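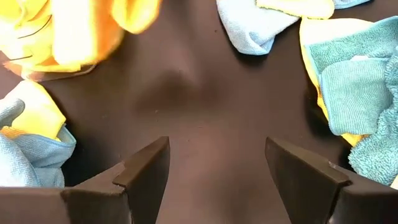
2 min read

Irlow split timer pedal, by Travska

The Irlow is a small foot pedal for people who play games against the clock. You press it and your timer program makes the split, so both of your hands can stay on the controller. It connects by USB and the computer sees it as a normal keyboard. No driver is needed.

We made the first Irlow for Elba Insaurralde, who runs old platform games and was always losing time when she reached for the space key after a boss. She still uses that one, with the gray tape on it. The version we sell now has a lower plate and a quieter switch, and it does not slide so easily on a wooden floor.

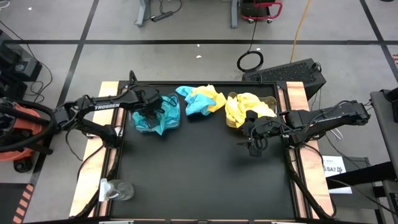
The pedal sends one key only. You choose which one with the Codden tool, a small program which you can get from our download page. In the same tool you can set the delay after each press, in milliseconds. It comes set to 400, and this is good for most players. If your game has very short levels, please make it smaller. If you have a heavy foot, like Dardo Zúñiga from our testing group, make it bigger and you will not get double splits.

The settings are saved in the pedal. You can take it to a friend's house or to an event and it will work the same there.

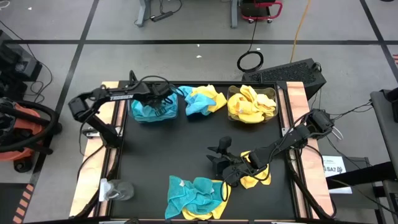
In the box:
Irlow pedal
USB cable, 2 meters, can be removed
20 stick-on labels for your game names
Printed guide in English and Spanish

Technical data:
Press force: 74 grams
Key sent from the factory: space
Saved profiles: two
Works with any timer that accepts global hotkeys

Please note that some marathons do not allow the runner to split by foot, and want a second person at the timer. Ask before you travel. 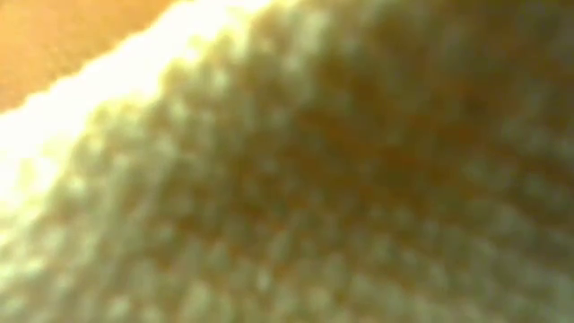

Long press is off when you receive the pedal. With the Codden tool you can switch it on and use it for reset, but be careful - a reset in the middle of a good run is a sad thing, and the pedal can not bring the time back.

Orders paid before Thursday leave our workshop the same week. For a spare switch or a longer cable, write to Javiera Palma at the Travska shop desk and tell her the color of your pedal.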